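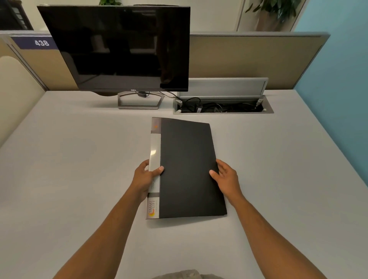
Salamatu Onyeka got to Windale at ten past nine and was given a lanyard, a floor plan and a cup of tea. The floor plan said the open day had 2 parts. Part one was the paper floor, part two was the machine.

She had come from the Tremstead office on the early train. Tremstead had its own archive, a basement with a dehumidifier in it, and her manager wanted to know if Gellar could empty it. Gellar made the machine. A man from Gellar called Chukwu was waiting by the lift.

"We start with how it's done by hand," he said. "People like to see that first."

The paper floor was desks and tan partitions, much like her own. At 438 a clerk was handling a black folder. He held the spine with his left hand and kept the cover flat with his right. The monitor in front of him was off.

"He doesn't need the screen for this bit," Chukwu said. "He's checking the binding. If the spine has gone, the machine can't pick it up."

"What happens to it then?"

"Then it stays with him."

The clerk said good morning without looking up. Salamatu asked how long he had been doing it and he said since July. Before that he had been in claims. She asked which he preferred and he said the folders were quieter.

They went down to see the machine. It stood in what had been the post room, behind a clear screen, and there were a dozen visitors already standing at the tape. It had one arm on a rail and a cradle to put the folders in. A woman with a headset said it had filed 3,921 folders so far and would now do 30 for them.

It was slower than Salamatu had expected. The arm came down, waited, closed on a spine and lifted. In the cradle a roller opened the cover and a lamp went over the first sheet. Then the arm took the folder to its slot and went back for another. After the first few, people began looking at their floor plans.

On the eleventh it stopped. The arm had hold of the folder but the cover had swung open and was hanging down. A light on the rail went amber.

"It's waiting," said the woman with the headset. "It won't guess."

She opened a door in the screen, took the folder out of the grip, shut it, and laid it on a trolley marked HAND. Three others were on there from the day before. The light went green and the arm moved along.

"Is that the usual rate?" Salamatu asked.

"It depends on the folders," Chukwu said. "What are yours like?"

She thought about the basement. Some 500 of them had been under a pipe when it burst, and the rest were held with whatever had been in the stationery cupboard that year - treasury tags, bulldog clips, in one case a bootlace.

"Mixed," she said.

He wrote that down.

There were sandwiches at twelve. She took hers back up to the paper floor, where it was warmer, and asked the clerk if she could sit at the next desk. He moved his coat for her. When she had eaten she asked him what he would do with a bootlace.

"Cut it," he said. "Is it knotted?"

"Twice."

He opened his drawer and showed her the scissors he used.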